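Neller Microfiber Cloths, Pack of 6

Item group: Cleaning / Cloths and Sponges
Weight of fabric: 300 g per square meter
Composition: 80% polyester, 20% polyamide
Edge: overlocked, same color as the cloth
Colors: yellow, blue, gray

The Neller cloth is our standard cloth for kitchens and small workshops. It is made for us by Vakico, and we have kept it in the shop since our first catalog. The fabric has short loops on both sides, so you can fold it twice and use every face before it must be rinsed.

For dust, use the cloth dry. For grease on steel or tiles, make it damp with warm water and a drop of dish soap, then finish with a second dry cloth. Glass needs a flatter fabric – please look at the Flulteck window cloth on the next page.

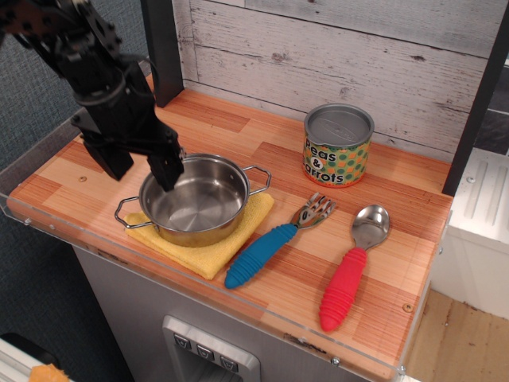 Can I wash the cloths together with cotton towels?
It is better to wash them apart. Cotton leaves lint, and the loops of the microfiber hold it very strongly. Use a liquid detergent, no softener and no bleach. Dry on a line or on low heat.

New cloths can lose a little color in the first wash, mostly the blue ones. The yellow and gray can go together from the beginning.

Packs are sent flat in a paper sleeve. For larger orders we have cartons from the Mohamedi warehouse, up to 4,000 cloths in one color. Mixed colors in one carton are possible, but please write this in the order comment and allow some extra days. Orders which arrive on Sunday are packed the next working day.

Unopened packs can be returned. Opened packs we take back only if there is a fault in the sewing or the fabric.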